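April 9, 2023

I have now used the Sosteck film log app for three months, which is longer than I meant to, and I still can't say what it does that a notebook wouldn't. It costs 38 a year. It promises to "know your taste better than your friends do". My friends know I walk out of musicals. Sosteck suggested four of them in the first week.

The basic job is simple enough. You watch a film, you look it up, you give it a mark out of ten and write a line or two if you feel like it. Searching is quick and the spellings are forgiving. I put in 106 films from memory over a wet weekend in January and lost only two of them, both when I pressed the back arrow before saving.

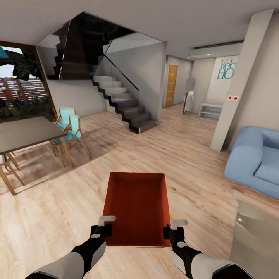
## The ranking tool

The main draw, going by the adverts, is the ranking. Sosteck shows you two films and asks which is better, over and over, until it has built a list. I did this on the bus for weeks. The list it gave me had a heist film I barely remember sitting above the one I've seen nine times, and no amount of further clicking would shift it.

Part of the trouble is that it pairs anything with anything. A silent comedy against a courtroom drama isn't a question I have an answer to, so I was tapping whichever poster I liked more.

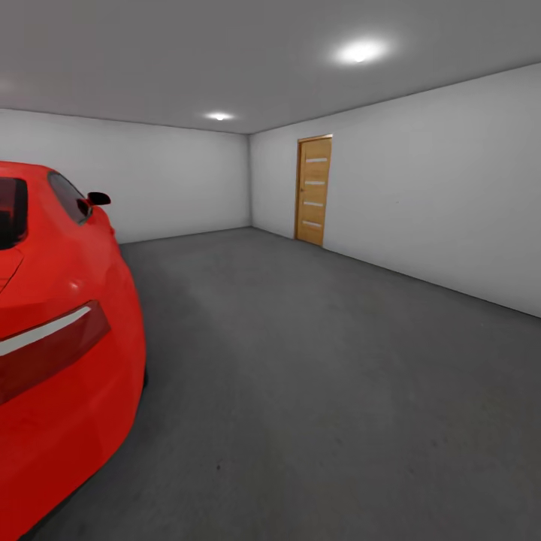

You can turn off genres, but the setting is buried under "Household" for some reason, and it switched itself back on after the March update. I wrote to them about that and got a reply thanking me for my passion.

Marlina Menon, who shares the account with me, got on better with it. She only logs horror, and with one kind of film to sort through the pairs do start to make sense. Her top twenty looked right to both of us. So perhaps I'm the wrong customer, though the adverts don't say it's for people who watch one kind of film.

## Reviews from other users

There are plenty, and most are one joke long. Sort by "most helpful" and you get the same six people. I did find a good long piece by Ikhsan Halim on film endings, and I've followed him since, but I'd have read that on a blog for nothing.

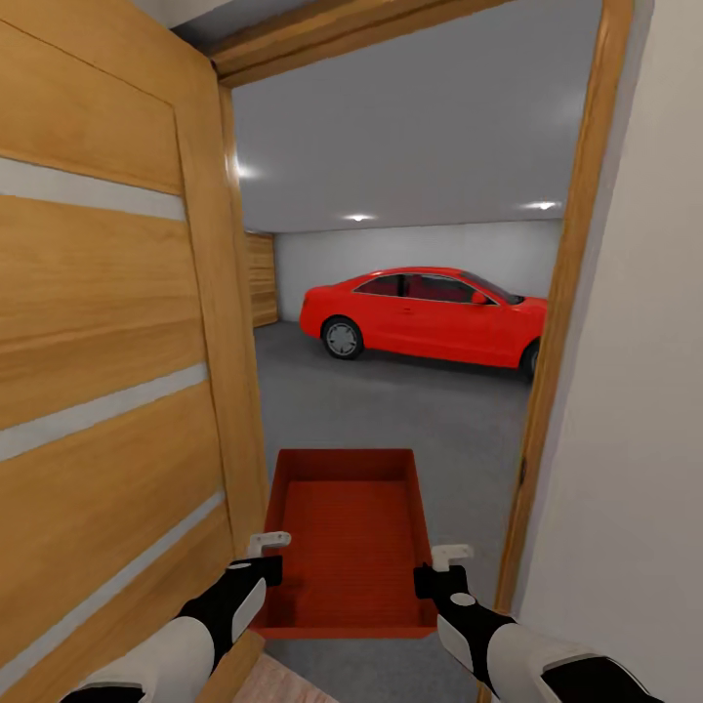
*Door, standing open.*

Older films are thinly covered. Anything before 2000 tends to have a poster, a running time and three reviews, one of them about the wrong film.

## Against Plokadora

Plokadora is free and uglier. It has no ranking and no taste score, and it let me export everything to a spreadsheet in one go. 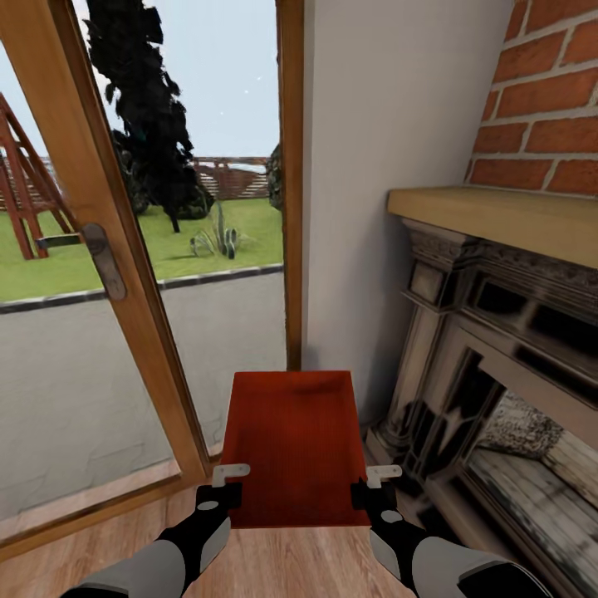
Sosteck lets you export too, but only your marks. The notes stay behind, and those were the only part I wanted to keep. I copied mine out by hand one evening and was in a foul mood by the end of it.

If you log one genre and enjoy arguing with a list, try the free month. I've cancelled mine, and Marlina is keeping hers on a separate account.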